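The table, again

Posted by Nasrin in April | Print this | E-mail this to a friend

Quick one, I have rice on and a bus to catch after.

So. The table. People who have been reading since the Fevdale apartment will remember the table because I complained about it for a whole winter. Dark gray wood, streaky on top like somebody left it out in the rain for a couple of years and then thought better of it. I paid 105 for it and then carried it up the stairs with Kanokwan, who has not let me forget it. Her shin. The second landing. Anyway.

It was supposed to be where I eat. I have eaten at it maybe four times since we moved here. What it does instead is collect. Groceries come in, they go on the table. Mail, table. Whatever came out of the dryer and didn't get as far as the closet, table. And then I eat standing up next to the sink like a horse.

My cousin Nantana came through in the spring on her way to Prunarberg and stayed over, and she is the kind of guest who folds your dish towels while she's talking to you. Didn't say one word about the table. Just moved a stack of stuff over to make room for her cup, very gently, and that was worse than a lecture. I lay awake over it. Not long, but still.

So I decided, one shelf's worth a day. Not the whole room. I've done the whole room thing and it ends with me on the floor at 11 at night reading old birthday cards with everything in piles and no bed to sleep in. One shelf's worth. Set a timer, do it, stop when it rings even if it's ugly.

Except there is no shelf in that room, that's sort of the problem, so it's really one patch of table a day. Left end, middle, back. And then under.

Left end is where the cloths go to die. There's a maroon one I use for everything and never hang up, I ball it up and walk off. My mother would have a fit. She had a hook for each cloth and heaven help you if the floor one went on the counter one's hook. I've bought hooks. They're in the drawer. I haven't put them up becuase I'd need to borrow the drill off Jianguo again and he always comes with the drill, and stays for tea, and it's lovely, but it's two hours.

The pale green tray stays, I decided that right off. A tray is a cheat but it's a good cheat. Things on a tray look like you meant it. Same things two inches to the right, off the tray, mess. I don't know why that works on me but it does.
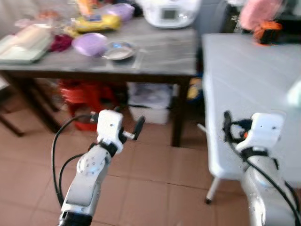

Middle is containers. I have a lavender problem. Two of the lavender plastic ones were living on the table full time, and I kept telling myself they were "in use," which, no. In use for what. I washed them and found one lid. One! The other lid is either at Sombat's from the soup or it's gone to wherever lids go. If you're reading this Sombat please look in your cabinet.

What I'm doing with containers now is a rule I got from a lady at the Luangrath market who sells spices and has opinions. If it doesn't have a lid by the end of the month it stops being a container and gets a job. Pegs, rubber bands, onions. So the lidless one will be onions. I was keeping the onions in a bag inside another bag, and finding out about the bad ones by smell.

The round metal dish, I don't have a plan. It's shallow, it's a nice dish, it doesn't stack with anything I own. It's been on that table so long I stopped seeing it. Keys? It could be keys. But then it has to be by the door and there's nothing by the door to put it on, and now I'm buying furniture to hold a dish. This is how it gets you.

Back of the table is packets. Anything in a packet gets shoved to the back and then newer packets get shoved in front, so if you dig you go back in time. I dug. Noodles I don't remember buying. Crackers from when Kanokwan was off bread. Three different bags of the same lentils, all open, all with a clip on, all a third full. Poured them together into one jar and felt like I'd done my taxes.

I've moved the ones I use every week to the cupboard over the stove, where I had been keeping (for real) a fondue set. Fondue set is going. Not once used. It was 2 dollars at the church sale and I was so pleased with myself.

Then UNDER the table. I'd been pretending under wasn't part of it. Under is where I put things when company's coming. The red stool lives there and that's fine, it's the right height, it slides in, I stand on it to get at the top cupboard. I'd like a prettier one but it's sturdy and it wipes clean, so. The stool is not the problem.

The problem is the white box. Everybody has this box I think. It started as one thing, I believe it was for shoes stuff, polish and brushes, and then it became where I throw something when I don't want to decide. I took it out to the step and emptied it in the daylight. Recomend this, it's much harder to lie to yourself outside. Batteries, no idea which are dead. An adapter for a country I haven't been to. A half ball of green string, and I'd bought more green string last week.

I kept the string, I kept the polish, I threw out or gave away the rest. It took the timer plus another timer. Fine.

Things I'd do different if you are about to do the same thing:

Start with under. I did the top first and it looked so nice that I lost steam, and under sat there for days, looking at me.

Don't wash things as you go. I kept wandering off to wash one container and then I was cleaning the drain. Make a pile by the sink and wash it all at the end.

Don't buy baskets. I was in the store with a Jerlow basket in my hand, actual hand on basket, and I put it back. I'd have filled it. A basket's just the white box with better manners.

Take the bag out the SAME day. I had a giveaway bag by the door and Kanokwan went through it and took back a colander.

What I'd like now is to be able to sit down at one end with a bowl of something and not have to move anything first. That's the whole ambition. I managed it twice this week, breakfast both times. Sat there with my egg feeling very grand. By supper there was a bag of oranges and somebody's scarf on it but you could still see wood.

The tile is next. It's brown, it hides everything, that's the trouble with it, you think it's clean and then you walk across in bare feet. I've been told vinegar, I've been told absolutely not vinegar. If you have brown tile and a strong feeling, leave it in the comments, I read them all even when I'm slow answering.

Also several of you asked after the lentil thing from last month. It's just lentils, a lot of onion cooked longer than you think, cumin, lemon at the end. I'll write it up properly when I've measured something.

Ok the rice is catching. Bus in ten min. More when I've done the floor.

Nasrin

Contact | Copyright Nasrin Moradi, please ask before reposting | Back to top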